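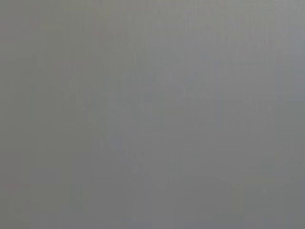 How Long Should You Soak Rice? My Food Science Project

Xóchitl Medrano
19 January 2020

Why I picked this

My grandmother soaks her rice overnight. My aunt says 20 minutes is plenty, and my dad thinks the whole thing is a waste of a clean bowl. They've been arguing about it since at least August, when we all stayed in one house for my cousin's wedding, so when our teacher said we could pick any kitchen question we wanted I already had mine!

What I wanted to find out was pretty simple. Does rice keep taking up water the longer you leave it, or does it fill up and stop? And can people taste the difference once it's cooked?

What I used

I bought two bags of long grain rice from Usmani, the grocery near the bus station, and one bag of medium grain called Millus that was on sale. The kitchen scale is a Juta and it only reads whole grams, which turned out to matter (more on that later). Water came straight from the tap.

What I did

For the first run I weighed out 600 grams of the long grain, covered it with water, and left it on the counter. Then I drained it in a sieve, shook it the same way each time - ten shakes, I was strict about it - and weighed it again. I did fresh batches for the short soak, a one hour soak and an overnight one. 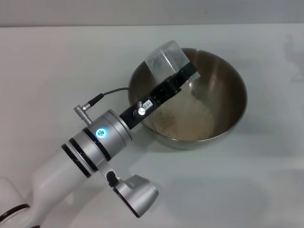 The Millus rice got the same treatment but in smaller batches, since I only had the one bag and my brother ate part of it. I also rinsed everything first. I didn't do that on my very first try and the water went so cloudy that I threw the numbers out and started over.

What happened

The short soak batch put on 106 grams, which was a lot more than I guessed. The one hour batch was heavier again, but only by a bit, and the overnight batch was so close to the one hour batch that I weighed it twice. So for my long grain rice, most of the water went in early. The Millus went the same way, only a little faster.

After cooking, the overnight rice was softer and more of the grains had split. I gave small cups of all three to people in my hall at Grundham and asked which they liked best. The one hour rice won, but not by much, and two people said they couldn't tell any of them apart (one of them had a cold).

Problems

Some of the weight is just water stuck to the outside of the grains, and I had no good way to take that off. I tried patting one batch with paper towels and lost a bunch of rice to the towels. The scale is also a weak spot, because in the small batches one gram either way is a big deal. And I should have kept track of how warm the kitchen was overnight.

If I did this again I'd add brown rice, borrow a better scale, and find more tasters. My grandmother has read this report and is still soaking hers overnight.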